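Jikurel hand gripper – care notes and data card

README, last touched in May

What this covers

Setting up, looking after and mending one hand-held gripper, the Jikurel, which lives in the Justley kit box and comes back from every outing with fluff in it. The recordings it makes go into the Salinas set. For the task list, see the Enolo folder, assuming someone has put it back.

Before a session

Wipe both blue finger pads with a damp cloth and let them dry. Check the bolts at the base of the pads. Finger tight will get you through the first ten minutes, so use the driver. Close the gripper slowly and look for the pads meeting square – if one leans, loosen it, seat it again and repeat until bored.

Pad life

Change pads as a pair at 3000 grasps, sooner if the texture has gone shiny. Patterned cloth and plush blankets are the worst for shedding, so brush the pads every 600 grasps on fabric jobs.

Known faults

2 so far. The left arm sticks after a long rest (open and close it a few times, swearing optional). The view drifts if the bracket has been knocked, in which case redo the alignment and note it in the log.

Sample view

From a living room session, cloth on the sofa seat, pads open.

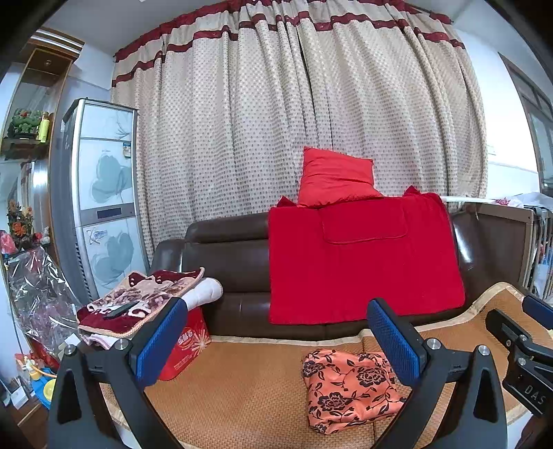
1 min read · README.txt

The log is a plain text file in the same folder. Add new entries at the top, please, including the embarrassing ones.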